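3.2. Materiales y percepción de suavidad

El segundo bloque del estudio se centra en los textiles de pelo corto para el hogar – cojines, mantas, rellenos blandos. Trabajamos con 73 participantes, reclutados en Closham y alrededores, sin formación previa en diseño textil. Cada sesión, tres partes: tacto a ciegas, tacto con visión, solo visión. Orden contrabalanceado.

Escala de 11 puntos (0 = áspero, 10 = muy suave). La versión española la adaptó Montoya a partir del cuestionario Silton; se eliminaron cinco ítems por ambiguos, casi todos relativos a la temperatura. Queda pendiente una validación mas amplia.

El color resultó menos neutro de lo previsto. Los grises oscuros mate se juzgan más densos y más pesados que los tonos crudos, incluso con el mismo tejido base. Con luz fuerte el efecto se reduce: la superficie se aclara, los pliegues apenas se leen y el participante tiende a fijarse en el contorno (Figura 3). 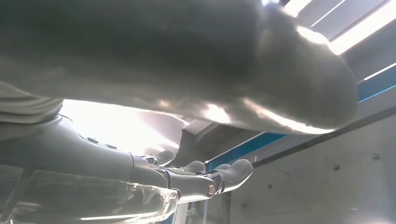

Figura 3. Textil gris marengo, de aspecto afelpado, con luz intensa en la parte inferior. Pliegues tenues; brillo más marcado cerca del extremo redondeado.

3.3. Resultados en la condición de solo visión

Sin tacto, las puntuaciones se dispersan bastante. Wendt y Toma ya lo habían señalado para la lana cardada, y aquí se repite con las fibras sintéticas. Los participantes de más edad puntúan más alto en suavidad – posible efecto de familiaridad, no lo hemos controlado.

Tres personas abandonaron la sesión antes del bloque final; sus datos se excluyen. El análisis por pares (Văduva) muestra que la forma también pesa: volúmenes redondeados, más suaves; piezas planas, menos. Diferencia moderada pero estable en todos los tejidos.

Respecto a la iluminación, conviene ser prudentes. La lámpara Fludeck se sustituyó en diciembre y la nueva daba un tono algo mas frío. Se repitió la calibración, no las sesiones anteriores. Véase el apartado 4.1 para la corrección aplicada.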